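Kawaguchi team opens simulated tabletop collection to outside operators

CEDADARD - Kawaguchi, the robot learning group based in Cedadard, has opened the simulated side of its Zorport collection to outside operators, after a first round in which its own staff moved small coloured objects around a grey table that does not exist.

Zorport gathers examples of two-handed work for a learning system. A person steers both arms of a simulated robot through a short task, the run is saved, and the system later studies the saved runs to work out what its own hands should be doing. The first round produced 229 accepted runs. The group would like a good many more, and its staff would like to go home at a reasonable hour.

"People come in expecting the future," said Raili Mustonen, who leads the collection. "Then we ask them to pick up a red cylinder. Then we ask them to do it again, a bit slower, and please stop flapping the other hand."

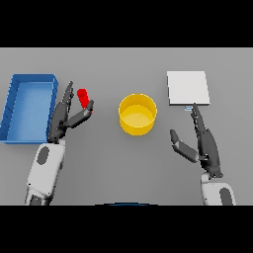

A simulated Zorport tabletop, with the left hand at the red cylinder and the right hand near the white board.

The tabletop is kept plain on purpose. Operators work with a few containers, a flat board and objects small enough to be annoying. Tasks are given as a single sentence, such as "put the red one in the tray", and operators are free to choose their own path. Two people given the same sentence will seldom make the same movements, and the group wants both versions.

It also wants some of the clumsy ones. A run in which the operator closes the fingers too early, opens them and tries again is kept if the task gets done in the end. A run in which the object is swept off the table and the operator says something regrettable is not kept, although the software does not record sound, a feature that was requested by several members of staff.

Each operator begins with 17 practice runs, none of which count. Mustonen said the number was settled after a long discussion and that she no longer remembers who won it. After practice, a session is capped at 50 minutes. Past that point, the group found, operators began to treat the thumb as optional.

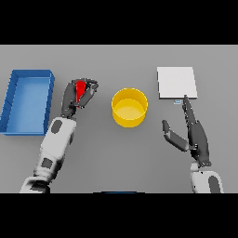
The idle hand has turned out to be the fussier half of the job. When one arm is busy, most people forget they have another, and it drifts. A learning system has no way of knowing that the drift meant nothing, and will copy it with great care. New operators are therefore asked to park the spare hand somewhere sensible and leave it open, a skill that Mustonen compares to standing still in a wedding photo.

"We had one early batch where the right arm gave a little wave at the end of every run," she said. "It was me. I was reaching for my tea."

Runs are checked by a second person before they are accepted. Checkers look for objects that pass through other objects, grasps that hold by luck, and long pauses in which the operator has plainly gone to answer the door. Rejected runs are returned with a short note. The group has asked its checkers to keep the notes polite, and reports that this is going fairly well.

Working in simulation means a spilled table can be reset in a moment, and an operator in another town can join without anyone shipping a robot. It does not mean the results will carry straight over to a physical machine, and Kawaguchi makes no such claim. Real cylinders roll. A smaller set of runs on hardware is planned at the group's Getham workshop, where the same tasks will be repeated with objects that can get lost under the bench.

The target for the open round is 370 further accepted runs by the end of May. Outside operators need a steady internet connection, a quiet room and a fair tolerance for repetition. Experience with robots is not required. Experience with video games helps for the first ten minutes and then, in Mustonen's view, has to be unlearned.

Operators are paid by the session, including sessions where the checkers throw everything out. Schools and community groups may apply together and share a login time, provided only one person steers at once. The group has tried the alternative, with one person on each arm, and describes the footage as very entertaining and of no scientific value.

Applications are open now through the Kawaguchi office in Cedadard. Media wishing to try the controls are welcome to book a morning visit, and will be asked to complete the practice runs like everybody else.

Media contact: Raili Mustonen, Zorport collection, Kawaguchi, Cedadard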